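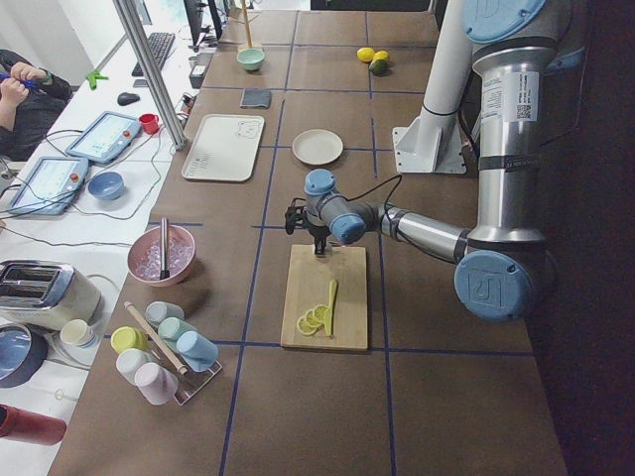 Fig. 4-1. Cutting board on a work table.

SECTION 4: SETTING UP AND FIRST USE

Read this section before you plug in the Zonder 811 slow cooker. The steps apply to the round and the oval model. Where the two differ, the step says so.

4.1 Choosing a place

1. Set the base on a level, dry counter with the control panel facing you.
2. Leave a hand's width of open space on all sides. Do not push the base up against a wall or under a low cabinet. Steam from the lid vent can lift paint and veneer.
3. Keep the cord away from the edge of the counter and from the sink.
4. If the counter is stone or tile, place a heat-safe mat under the base. Some stone can crack when one spot is warmed for many hours.

CAUTION: Do not set the base on a stovetop, even when the burners are off.

4.2 Washing the parts

1. Lift out the crock and the lid. Remove the cardboard ring from under the crock and throw it away.
2. Wash the crock and lid in warm, soapy water. Rinse and dry them fully, including the unglazed foot of the crock.
3. Wipe the inside of the base with a damp cloth. Never put the base in water or under a running tap.
4. Check the lid gasket. It should sit flat in its groove all the way round. If it has twisted in shipping, pull it out and press it back in, starting at the vent.

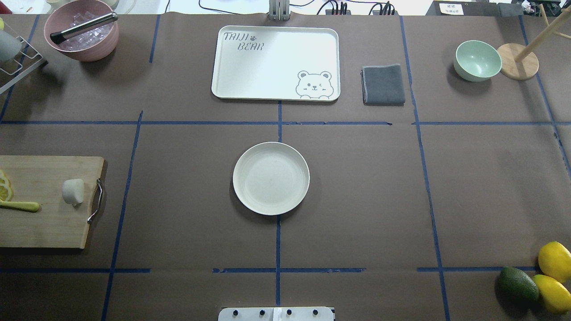 Can the crock go in the dishwasher?
The crock and lid are both safe on the lower rack. Let the crock cool to room temperature first, and take the gasket off the lid and wash it by hand.

4.3 First heating

The heating band is coated with a light oil at the factory. It burns off the first time the cooker is used and may give off a faint smell. Do this step without food.

1. Put the crock in the base and pour in 2 cups of cool water.
2. Put on the lid. Turn the vent so that the dot lines up with the mark on the handle.
3. Plug the cord straight into a wall outlet. Do not use an extension cord or a timer plug.
4. Press POWER, then press HEAT until the light next to HIGH comes on.
5. Let the cooker run for half an hour. Open a window if the smell bothers you.
6. Press POWER to turn it off, unplug it, and wait for the crock to cool before you pour out the water.

NOTE: A few soft clicks during heating are normal — the base and the crock warm at different speeds.

4.4 Preparing food

Cut root vegetables into even pieces and put them at the bottom, where the heat is strongest. Meat goes on top. Thaw frozen meat in the refrigerator before it goes in. Dried kidney beans must be boiled hard on the stove first, as a slow cooker does not get hot enough to make them safe.

Fill the crock at least halfway and no higher than the line inside the rim. A crock with too little in it will cook too fast and may scorch along the sides.
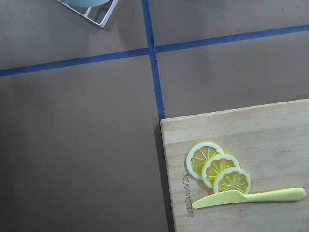 Fig. 4-2. Tape lines and cutting board, close view.

4.5 Heat settings

LOW. For stews, tough cuts and anything left in all day.

HIGH. For soups and for days when time is short. With the lid on and the crock at least half full, the food reaches nearly 190°F.

WARM. For holding food that is already cooked. Do not use WARM to cook, and do not use it to reheat leftovers. Heat them on the stove until they steam, then move them to the crock.

To change the setting while the cooker is running, press HEAT once for each step. The timer keeps its place. If the power goes out for more than a moment, the timer is lost and the panel will flash when the power returns. Throw out the food if you do not know how long it was off.
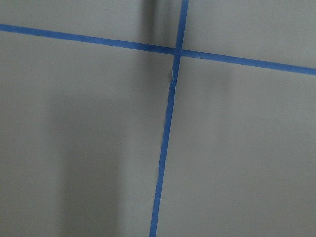

Page 100

4.6 Lifting the lid

Each time the lid comes off, heat escapes and the cooking time gets longer. Stir only if the recipe calls for it. When you do open it, tilt the lid away from you so the steam leaves on the far side, and let the water run back into the crock.

CAUTION: The outside of the base gets hot on every setting. Use oven mitts to lift the crock, and set it down on a dry trivet. A hot crock placed on a wet or cold surface can break.

4.7 Spare parts

Gaskets, lids and crocks are sold by Cikgate stores and by the Clernby parts counter. Have the model number ready — it is on the plate under the base. Round and oval lids cannot be swapped. The Ragab travel strap fits both models and should be put on only when the crock is cool.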